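Harley Robotics Reports Method for Learning Manipulation on Patterned Surfaces

Training on busy printed backgrounds cut the number of demonstrations needed for new objects, the company says

Harley Robotics today released results from a research project on how robot arms learn to handle everyday objects when the surface underneath is visually crowded. The method, called Rekley, was developed with the engineering group at Birken and will be presented at a workshop in December.

Most manipulation policies are trained over plain tabletops. Their performance often drops when the same objects are placed on a patterned cloth, where edges and shadows are harder to pick out. Rekley takes the opposite route. Demonstrations are recorded over printed mats from the start, and the policy is trained on paired views from fixed cameras and from cameras at the wrist.

The team collected 3000 demonstrations at a two-arm station. Objects included a racing steering wheel with its cable attached and a pack of tissues, set out on a mat printed with a brushstroke landscape.

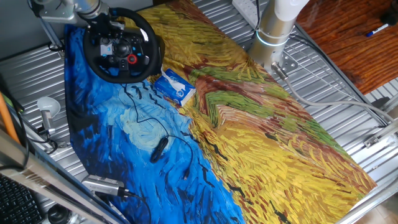
Gøran Moen said the cable was the harder part of the problem, and that a thin black line on a painted background is close to the worst case for a vision system. Earlier policies tended to follow the print, he said, and the arms would slow down or stop short of the object.

In tests, the Rekley policy reached the same success rate with 2000 demonstrations that a baseline trained on plain surfaces reached with all 3000. The comparison used seven object layouts, five of which did not appear in the training set. Results on soft packaging were weaker than on rigid objects, and the paper reports the two groups separately.

The wrist view carries much of the load in the last stage of a grasp -- when the fixed cameras may have their line of sight blocked by the arm.
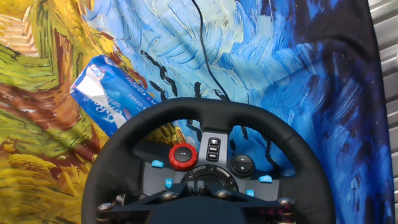
Wrist camera view of the steering wheel, with its hub controls and part of the printed mat.

The method does not need depth sensors or markers on the objects. Training code and a portion of the recordings will be made available to other research groups under the project name Yilma.

"We wanted a result that other labs can check on their own benches," said Halvard Strand. "The mats are cheap to print and the station is a standard one."
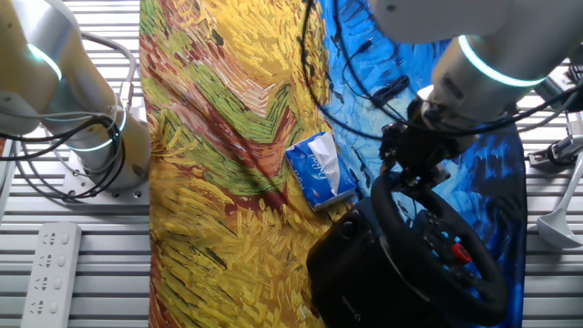
The two-arm station, with one gripper at the rim of the steering wheel.

The next phase will look at tasks in which both arms hold the same object. Harley Robotics expects to begin that work after the December workshop. Requests for the paper can be sent to the Harley Robotics press office.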